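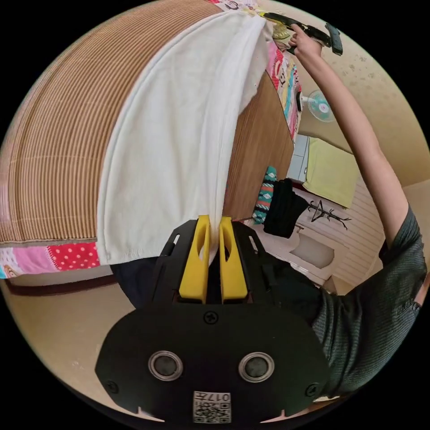

Futelell, June

Re: [linens] yellowed cloths from storage, plus starch question

Typing fast, shop opens at 11 and I still have a basket to get through. Answers mixed in under the original message, then a few things of my own at the bottom. Sorry for the length, and sorry to whoever gets the digest.

> Hi all, fairly new to the list. I have inherited a trunk of table linens,
> mostly white, some with colored borders. They were folded up in an attic
> for decades. Most have yellow lines along the folds and a couple have
> rusty brown spots. I tried one in the washing machine with regular
> detergent, warm, and the lines got fainter but are definitely still there.

Normal. Fold lines are the last thing to go. One wash never does it. What you want is time, not heat and not muscle. Fill the tub with lukewarm water, plain, no soap at all for the first soak. Leave it overnight. The water will come out the color of weak tea and you will feel both horrified and pleased. Drain, refill, do it again until it stays more or less clear. Only then add anything.

Lift them out in a heap with both arms under, or put an old sheet in the bottom of the tub first and lift by the sheet. Wet linen is heavy and an old fold will split if you haul it up by one corner. Ask me about my grandmother's runner. Actual tears, mine and the runner's.

> Is it OK to use chlorine bleach? My neighbor swears by it. Someone else
> told me oxygen bleach only.

Oxygen. Please no chlorine on old linen, and never on anything with rust spots, it can set them worse. I use the Zinix powder because the hardware store here carries it, but any plain oxygen bleach with no perfume and no blue bits will do. Dissolve it completely in hot water in a jar first, then add to the tub. I skipped that step once and got pale freckles all over a green border. Long soak again, eight hours, fresh batch if it needs it, it quits working once it cools down and sits.

Rust spots are a separate job. Lemon juice and salt in the sun is the old way and it does work on small ones. Rinse like crazy after. The store bought rust removers are stronger and I keep them away from anything I can't replace. Do test a hem. I know everybody says test a hem. Test a hem.

> The ones with the colored borders worry me. There is a red one and a pink
> one that I think may run. How do I tell before it's too late?

Damp white cotton rag, press it on the red, count to sixty, look at the rag. Any pink at all and that piece gets washed alone in cold, fast, and dried flat with a towel under it. No soaking. A slightly yellow cloth with a crisp red border beats a white one with a pink haze, and you will not get the haze out, whatever the vinegar people say. (Vinegar does not set dye in cotton. We had this whole fight on the list last winter, it's in the archive, please let's not do it over.)

> Last question, starch. The originals must have been starched since the
> fold marks are so sharp. Should I starch them again before putting them
> away? And how do you all store yours?

NO. Do not starch before storage. Starch is food. Silverfish, mice, whatever you have got in the walls. It also makes the fold brittle, and I'd bet that is half of what you are seeing in those lines. Wash it all out, put them away soft, starch and iron the day before you want them on the table.

For storing – rolled if you have room, folded if you don't, and refold in a different place once a year so the crease moves. Acid free tissue if you want to be proper. I use clean old pillowcases. Not plastic tubs, not in an attic, and never directly on raw wood, it stains brown right through three layers. Ask me how I know that too.

OK that's the answers. My own stuff.

1. Drying. A few people asked off list how I get them flat without a mangle. I don't have a secret. Roll in a towel, press, unroll, pull square while it is still damp, and dry over something wide. A thin line gives you a ridge across the middle and then you are ironing out the ridge for the rest of your life. Two lines a foot apart works. Grass works best of all if you have grass and no dog. Bring in before it is bone dry and iron right then. If you miss the moment, spray and roll it up in a plastic bag in the fridge overnight. Sounds crazy, works great, just label it or somebody will think it's dough.

2. The Triantafyllou sale. They are closing out the napkin side and clearing the old hotel stock. I went last week and came home with way more than I meant to. It's mostly plain white, heavy, some with a woven stripe, sold by the bundle. 30 dollars a bundle when I was there and they would not split one. Quality all over the place. Open the bundle up and look in the middle, the nice ones are on the outside. Also smell them!! One lot had been near kerosene or somthing and I do not think that is ever coming out. Cash is easier, the card thing was down. Park in back.

3. The group order. I have the Sakatine price sheet now for the unbleached linen by the yard. Minimum for the wholesale price is 500 dollars, total with shipping to one address would be roughly 1050 if everybody who said yes in the spring is still a yes. If you are out, tell me now, not after it ships, we all remember the toweling. I'm happy for it to come to my place again but it has to be picked up, my hallway is narrow and my family has feelings about it.

Weights on the sheet run from handkerchief up to a pretty serious upholstery. For tablecloths I'd go with the middle one. The light one looks lovely in the swatch and then slides all over the table. Swatches are with me if anybody wants to come handle them, I don't want to mail them out, the last set never made it back.

And pre-wash it. All of it. Hot, twice, before you cut. It shrinks more in length than width and the second wash still takes some. Whoever it was who hemmed first last time, you know, I'm sorry, but it makes a good warning.

4. Hemming meetup. Same place, evening, will post when I have the key sorted out. Mitered corners again by popular request. Bring a cloth you don't love. Bring your own thimble and decent light if you have a clip lamp, the overhead in there is awful after about seven. If you want to learn the drawn thread hem as well, say so ahead so I can pull threads on a sample before, it takes forever to do with people watching.

5. Missing: one sleeve board, padded, cover is scorched at the narrow end. Went home with someone from the last meetup. I don't care who, just want it back, shirts are happening in this house.

Back to the trunk question for a sec. Do one cloth start to finish before you touch the others. Pick the worst. You'll learn what your water does (ours is hard, so I put in a bit of washing soda, you may not need it) and if it goes wrong you have lost the worst one. And write back with how the fold lines did after the second soak, I'm curious if the attic ones behave any different from basement ones. Mine have all been basement. Different smell, same yelow.

Oh and the monogram question from the other thread, I have not forgotten. Don't unpick them. The thread is what's left holding that patch together half the time, and the ghost of the letters stays in the cloth anyway. Use them as is.

Got to run, iron's on.

– list reply sent to linens, please trim quotes when you answer, I know I didn't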